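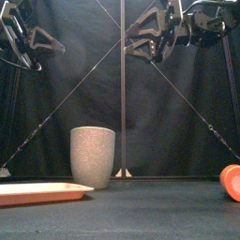

Small Exporters Wait on the Customs Talks

Talks on a new customs agreement resume Wednesday, and for the smaller exporters on both sides of the border the question is how much longer they can plan around temporary rules.

The current arrangement lets goods under a set value cross with a simplified declaration. It has been extended twice, each time with only weeks to spare. If it lapses in November, every shipment will need a full certificate of origin, whatever its size.

Tamsin Van Dusen runs the shipping desk at Clatex, which sends textile parts to 40 customers abroad. She filed 634 simplified declarations last year. Under the full procedure, she expects each one to take an extra hour and cost more in broker fees.

"The big firms have a department for this," she said. "We have me and a part-timer."

Negotiators have agreed on most of the text. What remains is the origin rule, which sets how much of a product must be made locally to qualify for the lower tariff. One side wants 60 percent. The other says that would shut out manufacturers who buy their components elsewhere, and has asked for a longer phase-in.

Botond Deák, a trade analyst at Kovács, thinks a third extension is the likeliest result. He points out that neither government wants lines of trucks at the Prikorari crossing going into the holidays — some 300 pass through on a normal day, and there is little room to park them.

Markets have barely reacted. Bond yields were flat on both sides last week, and currency moves stayed small.

Van Dusen has already booked her November freight. She has asked her broker for a price on the full certificates and expects the quote before the talks open.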